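Tea and coffee stains: getting them out of cups, pots and tabletops

Kitchen tips – Cleaning

Tannin is what makes the brown ring in a cup and the dark coat inside a teapot. It builds up faster in hard water, where it sticks to the limescale, and washing-up liquid does very little to it once it has been left for a week or two. Most of what shifts it is already in the cupboard.

Cups and mugs

Start with bicarbonate of soda. Put a teaspoon in the damp cup, rub it round with a wet cloth or your fingers and rinse. This is enough for a light stain. For a heavy one, make a thick paste with a few drops of water, spread it over the brown parts and leave it for 20 minutes before rubbing.

Do not use a scouring pad or wire wool on glazed cups. The glaze picks up fine scratches and the next stain settles into them. A cup that stains again within a day or so of cleaning has usually been scoured at some point. Grey marks left by spoons are a different matter: they are metal sitting on top of the glaze, and a cream cleaner takes them off.

Cups with gilt rims or hand-painted patterns should be cleaned on the inside only, with the paste kept well below the rim.

Teapots

China and stainless steel pots can be soaked. Fill the pot with hot water, add two tablespoons of soda crystals and leave it overnight with the lid off. Tip it out in the morning, rinse it twice and run a bottle brush down the spout. Soda crystals must not go into an aluminium pot, which they will turn black. For aluminium, boil up some lemon peel in water, pour it in and leave it for an hour.

Unglazed clay pots should only ever have plain hot water. They take up the taste of anything else you put in them.

Vacuum flasks

A flask that smells stale needs a denture tablet and hot water, left for a couple of hours with the stopper out. Take the rubber seal off the stopper and wash it on its own. On the older Batano flasks the seal is a separate ring and pulls out with a fingernail – on the newer ones it is fixed, so work round it with an old toothbrush.

Store flasks with the stopper off.

Cafetières

Coffee leaves oil as well as stain, and the oil goes rancid. Unscrew the plunger and separate the mesh from the plates. Wash each piece in hot water with washing-up liquid, then soak the mesh for 10 minutes in hot water with a spoonful of bicarbonate. Note the order the plates came off in, as they will not press properly if they go back wrongly. Put the grounds on the compost and keep them out of the sink.

Rings on wooden tables

A white mark is moisture or heat in the top of the finish. Leave it for a day first, as many fade. If it is still there, rub in a little petroleum jelly, leave it overnight and wipe it off. Old polished tables may need a wax remover and a fresh coat of wax afterwards.

A dark mark has gone through the finish into the wood. On bare or oiled wood, sand lightly along the grain with fine paper, wipe off the dust and oil again. On varnished wood the varnish has to come off first, and it is worth asking a furniture restorer if you are fond of the table. Veneer is thin and should not be sanded at home.

Tea on tablecloths

Rinse from the back of the cloth under the cold tap as soon as you can. Milk sets in hot water, so tea with milk in it must have cold water first. After that, soak white cotton in an oxygen bleach and wash as usual. Coloured cloths should be tested on a hem.

What to leave alone

Vinegar and chlorine bleach must never be used together, or one straight after the other. Vinegar and bicarbonate fizz when mixed but largely cancel each other out, so use one or the other – vinegar for scale, bicarbonate for tannin.

Readers' additions

Gorazd Kneževič writes from Drustcombe to say that fine salt on half a lemon does as well as bicarbonate on plain white cups. We tried it and it does, though it stings if you have a cut on your hand.

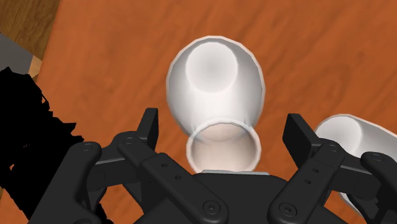
Page last changed: November 8, 2023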